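Conservation Workshop, Fandmont Building
Notebook: paper and bindings
August, second entry of the month. Begun 9.40 a.m.

Subject: wheat starch paste, batch comparison, continued from the previous entry. Ledger from the Escobedo deposit, second volume.

The two pastes made up on Sunday have been kept in the cold store in covered glass jars. Paste A was cooked to the usual workshop recipe, one part starch to four of deionised water. Paste B was cooked at the same proportions after the starch had been left to soak overnight. Both were sieved twice before storage and again this morning before use. Paste A passed the fine sieve with some resistance and left a few translucent lumps. Paste B passed cleanly on the first attempt.

pH strips gave the same reading for both jars, near neutral. No smell from either. A slight skin had formed on Paste A and was removed and discarded.

Test strips were cut from the Adance tissue, long fibre along the length of the strip. Each was pasted to an offcut of the rag paper used in earlier trials, pressed between blotters under a glass weight, and left. The blotters were changed after 2 minutes and again at the half hour. Strips laid with Paste A cockled at the ends. Strips laid with Paste B lay flatter, although one was laid with too full a brush and has been excluded from the comparison.

Peel was assessed by hand, at a low angle, by Ignacio Ostrowski and by the undersigned separately. We agreed on every strip but one. That strip (Paste A, diluted) released without lifting fibre when Ignacio peeled his half and skinned the surface when I peeled mine. It is likely that the two halves were not equally moist. To be repeated with both halves taken from the centre of the sheet.

Condition of the ledger. The volume has 265 leaves, of which 248 are written. The pagination stops before the written leaves do, and the last few were numbered later in pencil by another hand. The pencil numbers are to be left as they are and followed in all our records. Losses are confined to the lower fore-edge and the gutter of the first gathering. The ink is iron gall, brown and stable for the most part, with haloing on the leaves where the clerk wrote heavily in the totals column. No aqueous treatment is to be carried out on those leaves until the bathophenanthroline tests have been read by a second person.

The sewing is on four supports, all intact at the spine. The lacing at the upper board has broken at the head. The previous repairer filled the joint with a brown adhesive, hard and glossy, which does not swell in water and only softens a little in ethanol. A sample has been taken and put in a labelled vial. I would prefer not to go further with solvents at this joint — the leather beside it is powdery and darkens at once.

A note on the loan request from Pristance. Their registrar has asked whether the volume could be shown open at the frontispiece. My present view is that it could be opened to ninety degrees on a made cradle, and no wider. The written reply should say so, and should state that the opening is to be changed once during the display period. Ignacio will draft it and I will sign.

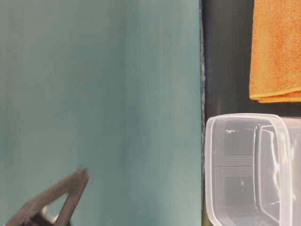 Afternoon. Repairs begun on the first gathering with Paste B, diluted until it would run from the brush in a thread. Edge tears were closed first, then the larger loss at the lower corner of leaf three, which was filled with two layers of toned tissue. The toning is slightly too warm when seen against the verso. It is acceptable on the recto and has been left for the present. The next sheets should be toned with less burnt umber.

The gutter repairs are slower. The tissue has to be torn very narrow so that the fold is not made bulky, and the gathering must still sit within its neighbours when it goes back. Four folds were guarded before work stopped. They are under light weight between polyester web and blotter, on the lower shelf of the press cupboard. Please do not move them.

To do:
Repeat the diluted Paste A peel test.
Read the ink tests with Ignacio and enter both sets of results.
Order more of the fine sieve cloth; the present piece is fraying at the rim.
Measure the boards again for the cradle. The figures in the old treatment card do not agree with mine at the tail.
Discard what is left of Paste A at the end of the week and wash the jar.

Entry closed 5.15 p.m.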